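Automação e Trabalho Quotidiano
Apontamentos da aula 5: o que muda para quem fica na bancada
Docente: Farzana Bepari

Retomamos o ponto em que ficámos na semana passada, quando o Salim Muli perguntou, e muito bem, por que razão uma empresa capaz de automatizar um armazém inteiro continua a ter pessoas sentadas a juntar caixas e tampas. Prometi que voltava ao assunto com calma, e é o que vamos fazer hoje (tragam paciência, que eu alongo-me sempre nesta parte).

Comecemos pelo caso da Girix, que prepara embalagens de plástico transparente para refeições. Quando a linha automática entrou em funcionamento, em agosto, passou a tratar das encomendas grandes, de 500 unidades para cima. As pequenas, de 150 ou menos, continuaram a ser feitas à mão, muitas vezes em secretárias que já lá estavam e que tinham servido para outra coisa qualquer.
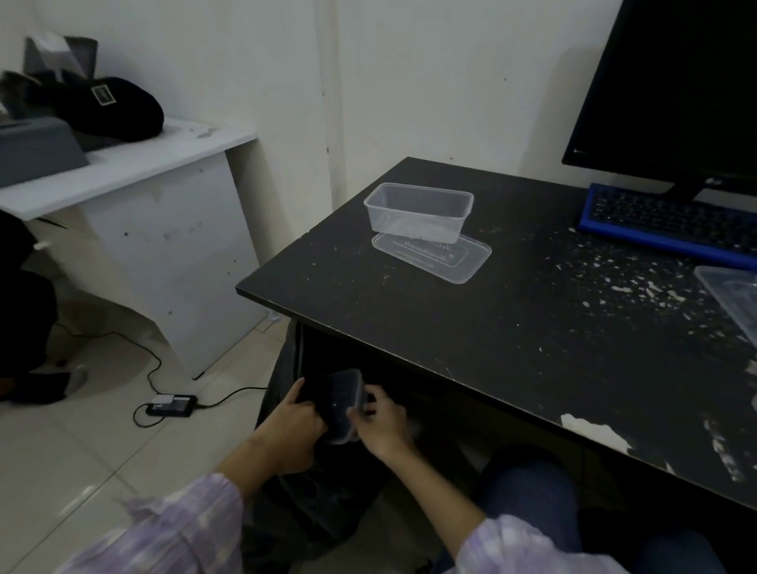
A primeira ideia que gostava que levassem para casa é a de tarefa residual. Chamamos assim ao trabalho que sobra depois de a máquina ficar com a parte regular. Parece pouca coisa, dito desta maneira, mas reparem que é quase sempre a parte mais variada: o lote curto, o modelo que mudou à última hora, a tampa que encaixa mal e que os dedos percebem antes dos olhos. Quem antes fazia isto oito horas seguidas passa a fazê-lo aos bocados, entre duas idas à linha, e essa interrupção constante cansa de um modo que os relatórios de produtividade raramente apanham.

A segunda ideia é a do saber que passa para o sistema. Na Desum, o fornecedor da linha, os técnicos passaram 2 semanas a observar as operadoras: como pegam numa tampa, onde apoiam a outra mão, quando a rodam. Esse conhecimento foi parar aos parâmetros da máquina, e as operadoras tiveram muito gosto em ajudar, disseram-mo várias vezes! Mas também perguntaram, com toda a razão, se essa ajuda contava para a categoria profissional. Até hoje não conta.

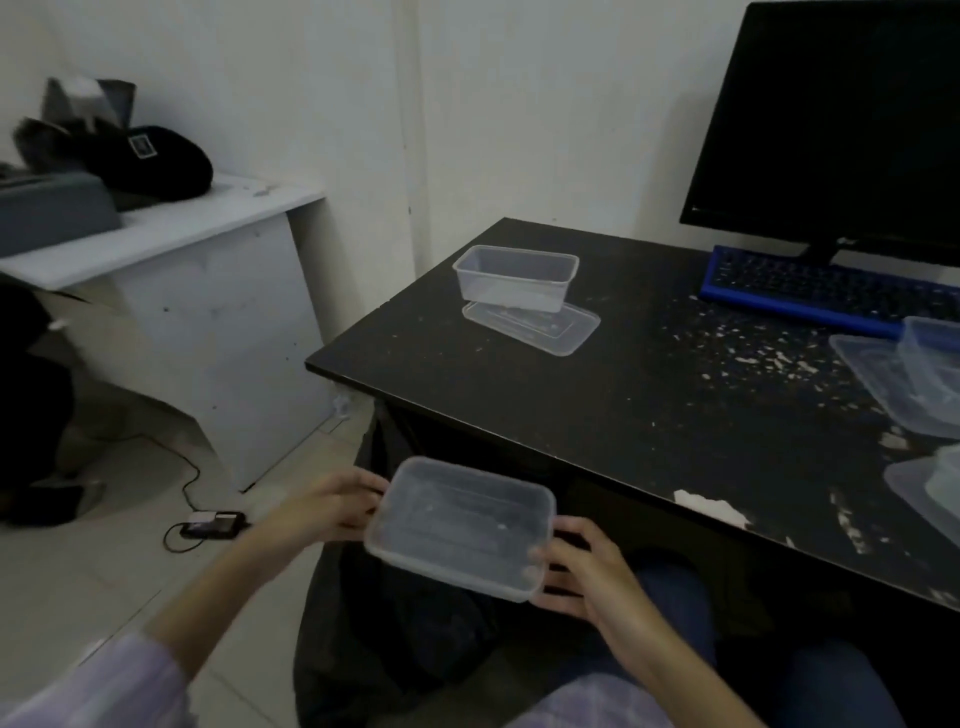
Liguem isto ao texto sobre a Løken, que lemos na aula 3. Ali a negociação fez-se antes da instalação, e as funções novas (afinação, controlo de qualidade, formação de colegas) ficaram escritas e pagas. Na Moltel fez-se depois, e o resultado foi um ano de conversas azedas sobre quem devia parar a linha quando uma tampa ficava presa.

Para a próxima aula, peço-vos uma página sobre uma tarefa manual que conheçam bem, de casa ou do emprego. Digam quem a faz, que partes entregariam a uma máquina e o que pediriam em troca se fossem vocês a ensiná-la. Podem escrever na primeira pessoa, até prefiro.

Leitura: capítulo 2 da sebenta, com as notas de rodapé, por favor.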